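Rechercher sur le site Saisissez un mot-clé OK

Catégorie : Vie du labo / Retours de panne

La pince qui mentait de 4 millimètres

Bon, je vous avais promis dans la dernière lettre un joli billet sur nos nouvelles séances de collecte, avec des chiffres qui montent et tout le monde content. Raté ! À la place je vous raconte la panne qui m'a mangé une bonne partie de l'hiver, et je vous préviens, je ne m'y donne pas toujours le beau rôle.

Petit rappel pour ceux qui ont rejoint la liste depuis l'automne : sur le projet Cliretti, on enregistre des gestes à la main, avec une pince dans chaque main et les cubes à marqueurs au-dessus des poignets, puis on donne tout ça à manger au bras Drakex. On vise 2 000 prises propres avant l'été. On avançait bien, trop bien sans doute, et personne (moi le premier) n'allait regarder les trajectoires une par une.

Et puis un matin on lance le premier essai sur le bras avec les nouvelles données. Il descend vers l'objet, il ferme les doigts... à côté. Deuxième essai, pareil. Au troisième il est descendu trop bas, il a tapé le plateau et il a continué à pousser. J'avais la main sur l'arrêt d'urgence, j'ai appuyé, et là il y a eu un blanc. Le bras a fini par se couper, mais avec un retard que je n'ai pas aimé du tout. Un doigt tordu, une vilaine marque sur la table, et moi qui suis allé boire un café dehors.

On avait donc deux problèmes pour le prix d'un. Celui de l'arrêt d'urgence, on l'a pris en premier, évidemment. Il passait par un boîtier Privuron qu'on avait ajouté en cours de route, et j'avais laissé la commande transiter par le logiciel au lieu de la câbler en direct. C'est ma faute, je l'ai écrit dans le rapport et je le réécris ici. C'est recâblé, testé bras à vide puis bras chargé, et le bras reste débranché tant que la fiche de test du jour n'est pas signée.

Pour le décalage, merci à Vivek Shakya, qui a eu la patience de repasser 200 prises au ralenti. Sur 77 d'entre elles, la position de la main gauche dérivait pendant la séance, jusqu'à 4 millimètres. La vis de fixation du cube prenait du jeu ! Le système, lui, voyait des marqueurs bien nets et ne se plaignait de rien. J'avais accusé l'étalonnage des caméras, puis la lumière (le sol du labo brille comme une patinoire), puis la mise à jour de Chaturvedi - j'ai même envoyé un message un peu sec à leur support, pour lequel je me suis excusé depuis.

On a donc repris les séances, avec un contrôle des fixations au début et à la fin, et une prise de référence au milieu.
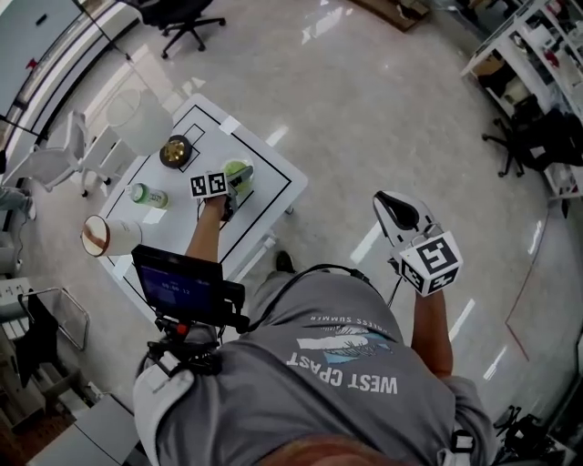

Une pince dans chaque main, les cubes à marqueurs au-dessus : la collecte vue d'en haut.

Les prises douteuses sont mises de côté, on ne les efface pas encore, Vivek voudrait essayer d'en corriger une partie par calcul. Je n'y crois qu'à moitié mais je serais ravi d'avoir tort. Les autres restent dans le lot.

Si vous utilisez le même genre de montage chez vous, allez secouer vos cubes, vraiment, ça prend une minute. Et si vous avez déjà eu ce jeu dans la fixation, écrivez-moi, je cherche encore entre le frein-filet et une pièce à clavette - la deuxième me plaît plus mais il faut la redessiner. Le bras, lui, attend son doigt neuf. Prochains essais en mars, si la pièce arrive.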